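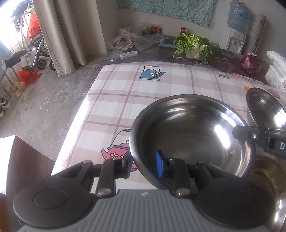 Issue 6, page 232

THE BIG BOWL
by Zulema Figueroa

Elba Benítez had put the tablecloth with the teakettles on the table before her brother-in-law came. It was pink and white and very shiny, and Macario had never liked it.

"You kept it," he said.

"Of course. It cleans easily."

He looked at the steel bowls and touched the biggest one with one finger. In September, when her sister was alive, the three of them made dough in it for the whole street. Now it was empty, and the light of the window lay inside it like milk.

"Cora wanted me to have this one," Macario said.

"She told me the same thing."

They were quiet for some time. A bus went down the hill to Brarkwood. Elba put her hand on the blue teakettle printed on the cloth, as if it could be warm.

"Take the small ones," she said at last. "The big one stays here, and you come on the first evening of the month to use it."

Macario took off his coat and asked her where the flour was.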